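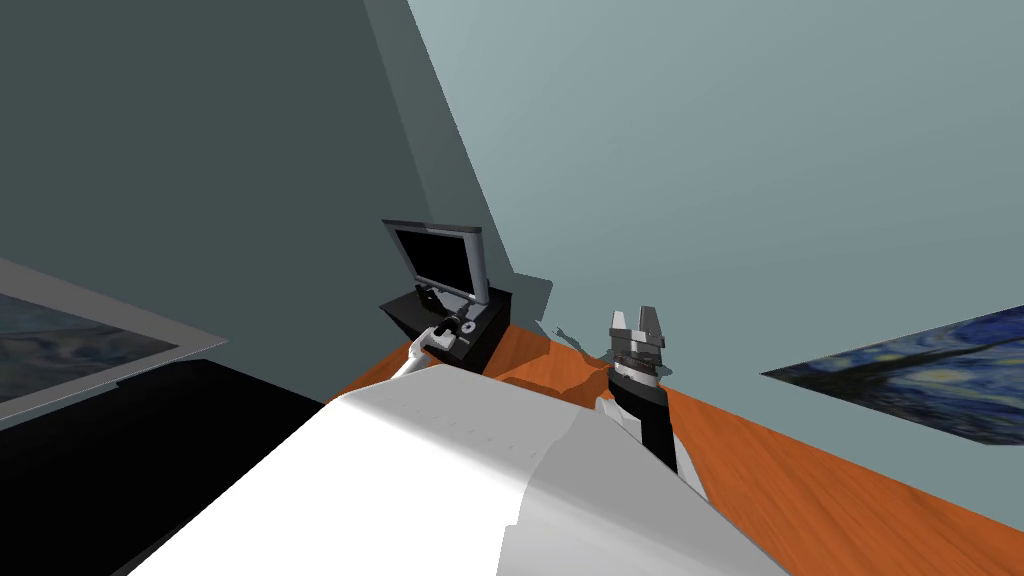

Week 4: Can it do the chores yet?

Notes for Intro to Automation, Levby evening program. Bring these with you, I refer to them a lot and I'll be scribbling on the board on top of them.

Last time we finished with conveyor lines and the pick-and-place cells, and a couple of you asked the question I get every term, which is when one of these things is going to come over and clean the kitchen. Fair enough! So tonight is the whole evening on that question, and on its cousin from the shop floor: why does a factory that can weld a car door still pay people to untangle cables and pack odd-shaped boxes?

My short answer is "some chores, in some rooms, with someone nearby." The long answer is the rest of the handout.

What counts as doing a chore

Before you argue about whether a machine can do something, write down what "done" means. I did this exercise with Freya Yeoman's group last year and we spent half the class on "clear the desk." Is the desk clear if the mug is on the floor? Does the screen stay? If there's a sticky note on the screen, is that trash or is it somebody's dentist appointment? A person fills in all of that without noticing. The machine gets only what you gave it, plus whatever it picked up from training, and it can be very confident about the wrong thing.

So for every chore in this course I want you to write three short lines: where everything starts, where everything ends up, and what must not happen on the way. The last one is the line people skip, and it's usually the longest once you get going. Don't knock the screen over. Don't drag the cable. Don't put an elbow through the wall. (You laugh, but these arms have elbows, and the elbow is rarely the part anyone is watching.)

The easy end and the hard end

Vacuuming a flat floor is about as solved as household stuff gets. The machine is low and slow, it bumps into things gently, and if it misses a corner today it can get it tomorrow. Mowing is similar. What those chores share is that the machine never has to hold anything.

The minute you pick something up, it gets harder in a hurry. You need to know where the thing is, which way around it is, how hard to squeeze, and what it's going to do when you lift. A block is friendly. A sock has no shape at all until you grab it, and then it has a different one. Laundry folding demos are fun to watch, and I do recommend them, but look for how the pile was set up before the clip starts and how many shirts they show you in a row.

Then there are chores where you have to touch something that's staying put: pushing a button on a machine, wiping around the foot of a monitor, swinging a laptop lid closed. I'm fond of these for teaching. They look trivial, and yet you've got an arm reaching in close to an object that tips over easily, in a corner, with a wall right behind it. There's not much room to be wrong in.

Two arms or one?

Try this at home tonight. Put one hand in your pocket and wipe the desk around your computer. You can do it, it's just annoying. Now try unscrewing a jar. Most of us recruit the second hand for holding, steadying, or moving stuff out of the way, and we don't think of that as work.

Giving a robot a second arm helps for the same reasons, and it also brings a new headache: the arms can get in each other's way, and somebody has to decide which one goes first. A lot of beginner programs dodge the problem by parking one arm somewhere harmless while the other does the job. That's perfectly okay for your first lab, by the way. I'd much prefer you park an arm than have you debug a collision at ten at night.

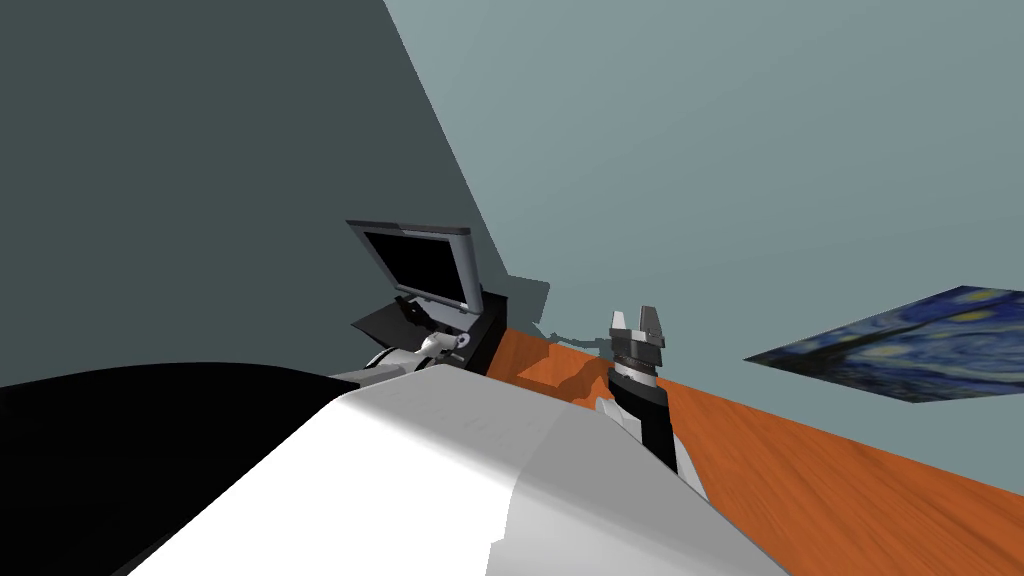 Fig. 2. Simulated room: left arm at the computer, right gripper upright by the wooden table.

The grippers we use in the exercises are the parallel kind, two fingers that slide toward each other. Think kitchen tongs, only stubbier. They're great on boxes, handles, and anything with two flat sides. They're poor on coins and sheets of paper lying flat, and they're pretty hopeless at wringing out a cloth. When you plan a chore, look at every object in it and ask where the two flat fingers would go. If you can't point to a spot, that's a problem to solve before you write any code.

Why we practice in a fake room

Everything in the first lab happens in simulation. We run it in Bekia, which you should have installed by now (if you haven't, see me at the break, there's a trick to it on older laptops). The rooms are plain on purpose: flat walls, simple light, a few pieces of furniture, and some pictures on the walls so you've got something to tell one side from the other when you're lost. And you will get lost, the robot's own view can be tilted in ways that make your neck hurt.

What simulation is good for: you can drop things all day long. You can put the robot back at the start with one key. You can move the furniture a little and run the same program again, and find out whether it learned the chore or just memorized the spot. In the lab you'll do 40 runs of the same reach, which would be a miserable way to spend an afternoon with real hardware.

What it's bad for: cloth, liquids, dust, sticky stuff, cables, and the way a cheap table wobbles when you lean on it. Contact in general is a bit of a fairy tale in there. A finger touching a surface in Bekia behaves much more politely than a finger touching a surface in my kitchen. So when somebody shows you a success rate, your first question is "where?" A number from a simulated room is a number about a simulated room. Write that in the margin, please, it comes back in the essay.

The view problem

I want to spend a little time here, as it trips up everyone. When you do a chore, you move your head. You lean over to see behind the monitor, you crouch, you look at your hand and then at the cup. A lot of robot setups look out from a camera that moves with the body, or sits at a funny angle, and its own shoulders and arms block a good piece of the view. You can lose the exact spot you care about behind a big white piece of plastic.

There are a few ways around it. You can add more cameras. You can teach the machine to remember what it saw a second ago. You can plan the reach so that the arm comes in from the side and leaves the target visible for as long as possible. For the lab I'd start with the last one, it costs nothing but thinking.

Shadows are the other thing. An arm over a pale wall throws a dark shape onto it, and a naive vision program may decide that's an object, or an edge, or a hole.
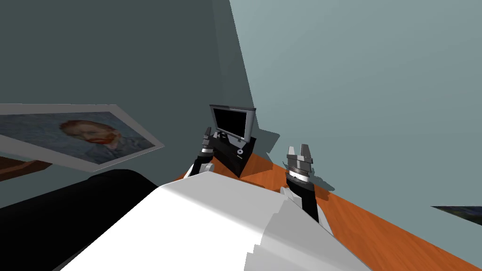

You can see how this bites you on a shop floor too. Kalliopi Giannakopoulos, who did our guest session in December, worked on a packing cell at Brokari where the program ran fine all morning and got flaky late in the day. Same boxes, same gripper, same code. The sun had come around to the side window. They ended up hanging a blind, and I love that story, since I'd have rewritten the software for a month first.

Her other lesson was about pace. People on that line packed a box in 20 seconds, and the arm took 30. Management looked at the two numbers and groaned. But the arm was there for the dull middle of the night shift, when they couldn't find anybody to stand at the table anyway, and for that it was fine. Whether a machine is "ready" depends a lot on what you're comparing it with.

Home versus shop floor

In a shop you can change the room to suit the machine. Paint a line, bolt down the table, put the parts in trays, hang a blind. At home you mostly can't, or you won't. My own desk moves a few inches every time I vacuum behind it. There's a cat. Homes also have far fewer repeats of the exact same job, so a machine gets less chance to earn back the setup time.

That's the reason I expect (my opinion, argue with me) that tidying robots will show up in offices, hotels, and care homes well before they're in ordinary apartments. One owner, lots of similar rooms, somebody on staff who can come and sort things out when an arm gets stuck.

For next week

Read the Stoica case study in the course pack, the first two sections only. Skip the math box unless you like that sort of thing.

Pick one chore you did yourself this week and write the three lines for it: start, end, must not happen. Choose something with a computer or a table in it if you want to reuse it for the lab. One page is plenty.

Lab groups stay at 4 people. If your group is short, email me before you start swapping among yourselves, last term that got very confusing.

The Bekia room file is in the shared folder under Week 4. Save your own copy before you move the furniture.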